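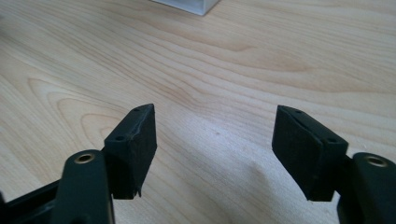
*A desktop in pale wood grain at the Arroyo building.*

**Arroyo moves to one desk pattern**

The shared workroom at Arroyo reopened on Saturday with 16 desks of a single pattern, replacing the mixed tables used until now. Tops are finished in a light wood grain with rounded corners. Maton supplied the desks and fitted them over 9 days.

Each desk has one round cable hole, set towards the far edge of the top. Power and network leads drop through it to a tray underneath, and loose extension leads are no longer allowed on the floor.
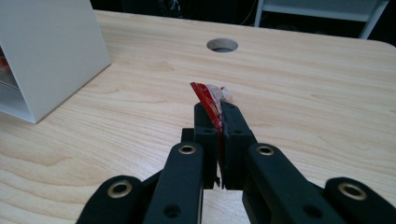
Small items are to be kept in white box shelves that stand on the desk. Users may shift a shelf to either side but should leave the cable hole clear. Nothing heavier than 3 kg should go on the upper panel.

Desks are booked through Nuvix in blocks of 2 hours. Tops should be wiped with a damp cloth only, as solvent cleaners dull the finish. Faults go to the Liver service desk, which will also take requests for spare shelves until the end of November.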